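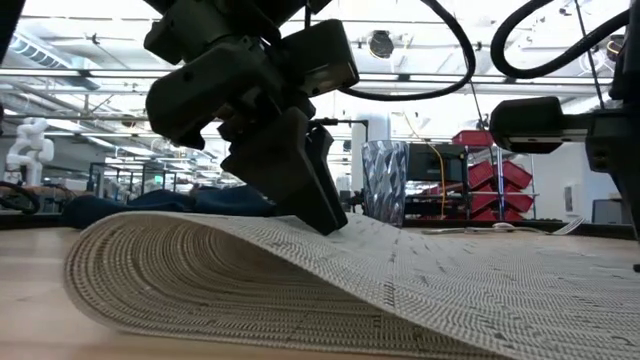
Visit notes: Gedevmont, two-arm table cells

Home › Visits › Buying & Planning › Archive

Quick writeup before I lose my notes. Went over to Gedevmont to look at the table-top arm setups, we have money to commit before December and I wanted to see one up close instead of going off the Forkine brochure again. Got there 7 a.m., too early, coffee machine not on yet.

Big bright room, ducts and pipes all showing overhead, workstations going way back behind glass partitions. Noisier than I thought. Bring earplugs if you go.

What they're doing

Table-setting work, mostly. Cloth and placemats, which is exactly our problem. Rigid stuff everyone can pick up. Soft stuff is where the quotes get silly. The mat I watched was a woven one, off-white with thin dark stripes, gripper fingers pinning it down at the far edge while the near side was curled up in a fat arch. Looks like nothing. Stood there for ages. The fingers crease the weave a bit where they press, worth asking about if you handle anything delicate. I asked about wear on the pads and got "depends", so put pads down as a consumable and guess high.

They leave clutter on the table on purpose, they said. Crumpled blue cloth, a glass vase standing right there behind the mat. I like that. Every demo I've sat thru before was on a bare table and then you get home and your table isn't bare.

Money

Arms are not the expensive part, or not the surprising part. My list from the train home:

- Arms. You want 2 per table for cloth. I went in hoping to budget for one. No.
- Grippers. Quoted seperately, and bulkier than I pictured. The black housing takes up a lot of room over the work, so check clearance under any shelf or hood you have.
- Cables. Big loops of thick black cable up over the gripper, more in a tangle at table level. We have nowhere to put that right now. Needs a line in the budget for routing, and somebody's time.
- Table. Theirs is plain light wood. Fine! Do not let anyone sell you a special table.
- Storage. Metal rack right behind with red bins. Cheap, easy to forget, will be ordered in a panic otherwise.
- Spares. Awan will hold a spare gripper for you under the service plan, Goltetti won't, you buy your own. Changes the total more than the sticker price does.
- Floor space. Measure again. Then add the walkway.

Total for one full cell, the way I'd want it, came out at nearly 51 thousand before training. Last year's placeholder in our sheet was way under. That's on me, I had priced the arms and stopped.

Lease or buy

Asked at every stop. Gedevmont bought outright and sort of wishes they had leased the grippers, models change faster than the arms do. Awan leases arms only. Goltetti leases the whole lot but you take their table (see above). I'm leaning buy arms, lease grippers, if somebody will write that up. Forkine said they would "look into it", still waiting on the email.

Lead times: long on arms, short on everything else. So order arms first, argue about the rest after. Power drop goes in before anything ships, our electrician needs notice and gets grumpy.

Things I forgot to ask

Who pays freight on a return. Whether the service plan covers pads. What the thing draws when it's idle. If you're going over there please ask the last one, facilities keeps bugging me.

Lunch was good, cafeteria on the ground floor, get the soup. Parking is bad, take the train.

Will put the spreadsheet up once I've cleaned out the prices I'm not supposed to share. Probabaly next month.

2 comments | 7 shares

Recent in Buying & Planning
Service plans: read the exclusions page
What we spent on cable trays
Used arms, worth it or not
Budget sheet, blank version
Open day notes: Goltetti showroom

Previous | Next | Back to top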